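Chapter 11
Water in the Home

Turn on a faucet and you are at the very end of a long trip. The water that lands in your glass may have fallen as snow on a mountain, soaked into the ground, sat in a lake behind a dam, and traveled through miles of pipe before it reached you. It's a wonderful thing to think about while you brush your teeth!

In Chapter 10 we followed rivers from their sources to the sea. Now we turn to the part of the water cycle that people built. We will use the town of Altonport as our main case. Altonport draws its water from the Simard Reservoir, cleans it at a plant on Irow Hill, and sends it downhill to 3,507 homes. The hill matters a great deal. Water stored up high pushes on the water below it, and that push – we call it pressure – is what makes a shower work on the second floor without a pump in the basement.

Before you read on, try to list every way your household used water yesterday. Most students remember drinking and bathing. Fewer remember the toilet, and fewer still think of the water that went into growing their lunch.

Key terms: reservoir, water main, pressure, meter, gray water, hard water

11.1 Where does it all go?

A class in Altonport kept a water diary for one month and read the meter at school every morning. On the first day the meter showed that the building had used 107 gallons before lunch, and the students wanted to know where every gallon went. That is exactly the right question to ask. They found a dripping faucet in the art room, a garden hose with a split in it, and a dishwasher that was being run half full.

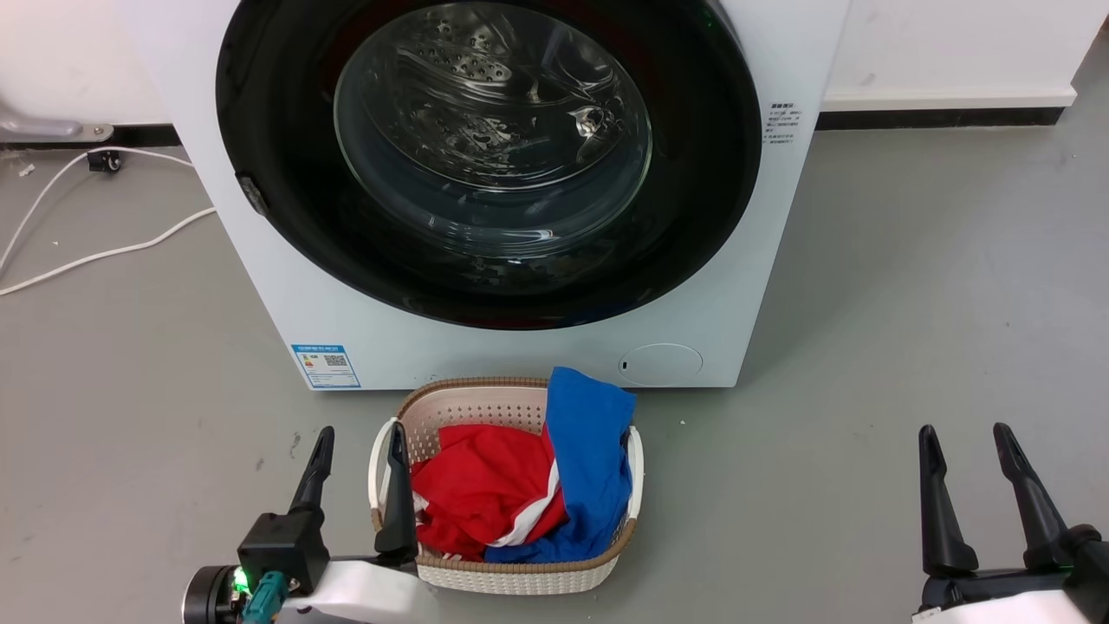
Homes are just as interesting to study. Water leaves a house in two main forms. Gray water comes from sinks, showers, and laundry, and it carries soap, lint, and a little dirt. Black water comes from toilets and needs much more cleaning. In most towns the two mix in the same sewer pipe, but the Fuvari Street apartments in Altonport keep them apart. Gray water there goes through a sand filter into a 3,000-gallon tank, and in August it keeps the courtyard trees green.

How does a bed of sand clean water? You can find out with a plastic bottle, some gravel, and a cup of muddy water, and we will build one in Section 11.2. Save a clear bottle with its cap, and start collecting your gravel now.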